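Textiles & Home » Open Papers
Search this journal Search Advanced

4.2 How households talk about "putting away"

We had expected, when Hemant Gautam and I began visiting homes in Gurnholm, that people would want to talk about washing. They were very kind about our questions on soap and water, but what they really wanted to discuss was the pile on the bed – who folds it, and how long it may decently sit there. Of the 492 diaries returned, 84 brought up a quarrel over folding.

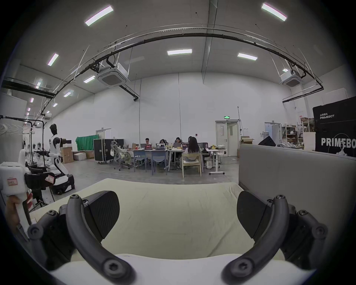
Figure 2. Pale cloth surface with a light gray upholstered panel at right.

Older respondents tended to fold as their mothers had, and several were proud to tell us so. Sisodia (Ramesh was patient enough to read every diary twice) calls this "inherited neatness," and we have kept his term.

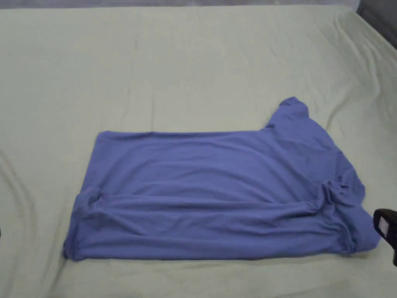

Younger couples were looser about it, and many had settled on a shared chair or shelf where clothes could wait until the weekend. December diaries were the fullest, perhaps with relatives on the way, and one ran to over 500 words on pillowcases alone. We return to guests and their bedding in Section 5. 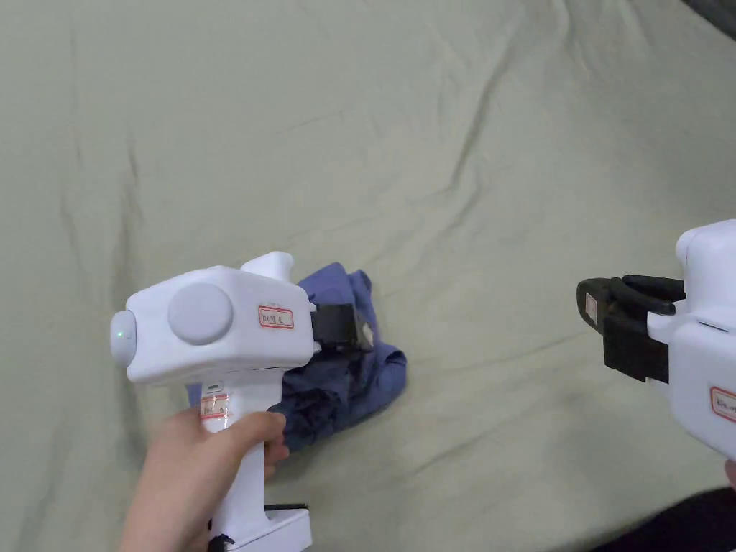
Bedding was a subject of its own in the Kanaujia diaries, where the fitted sheet came in for some very warm language indeed.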